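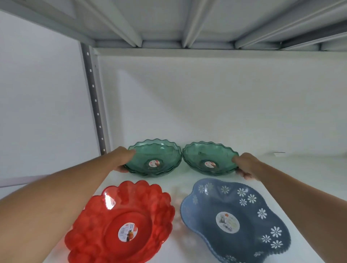 The green bowls, clear plastic with wavy rims

Skestora order minimum for small shops
Posted by dagdag_corner, June 18, 2018

Hello all. I keep a small housewares shop in Elletport. My supplier Skestora has raised the minimum order from 106 to 400 dollars. In April it was still the old amount. For a shop of my size this is too much money sitting on the shelf. Does anybody share orders with another shop?
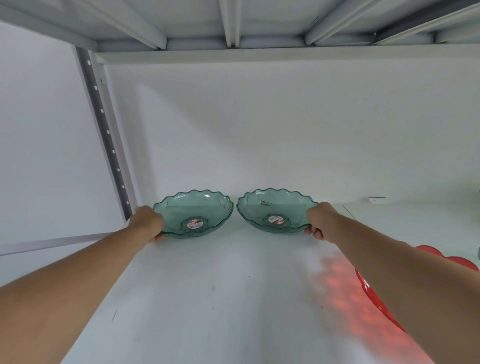

Re: Skestora order minimum for small shops
Posted by laso_home

We share with two neighbors, so 3 shops on one invoice. It works, but one person must pay first and wait for the others.

Re: Skestora order minimum for small shops
Posted by tinpail

I don't agree with sharing. If something arrives broken, who makes the claim? I waited 11 weeks for my part of a refund. Better to change supplier.

Re: Skestora order minimum for small shops
Posted by dagdag_corner

I understand, but the others I asked do not deliver to Elletport. I will try one shared order – only plastic, no glass. 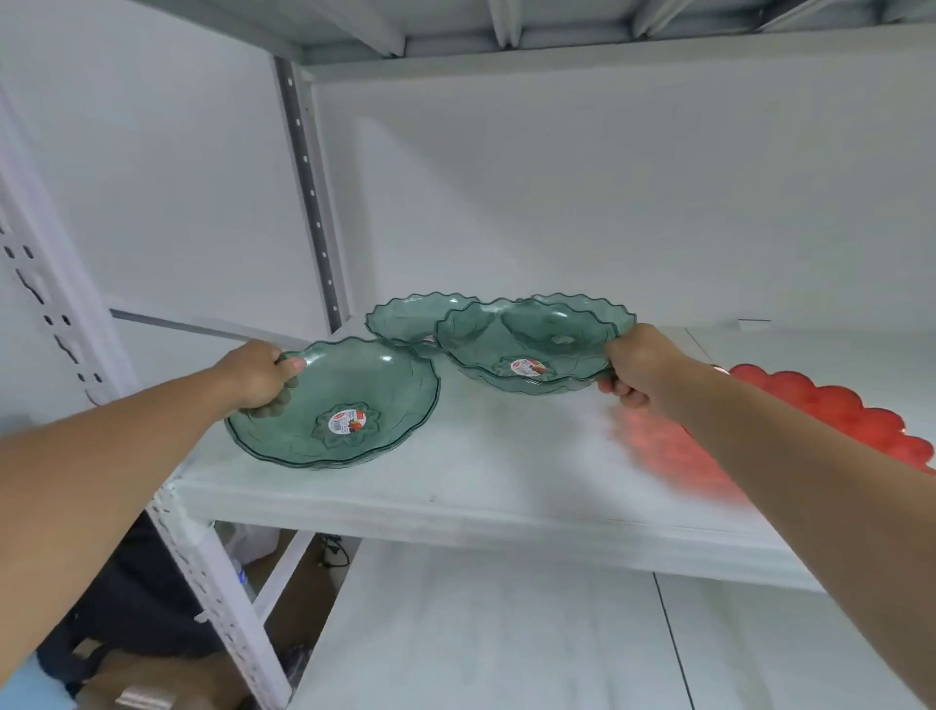 Same bowls, sticker with red fruit in the middle

laso_home, I sent you a message about the invoice.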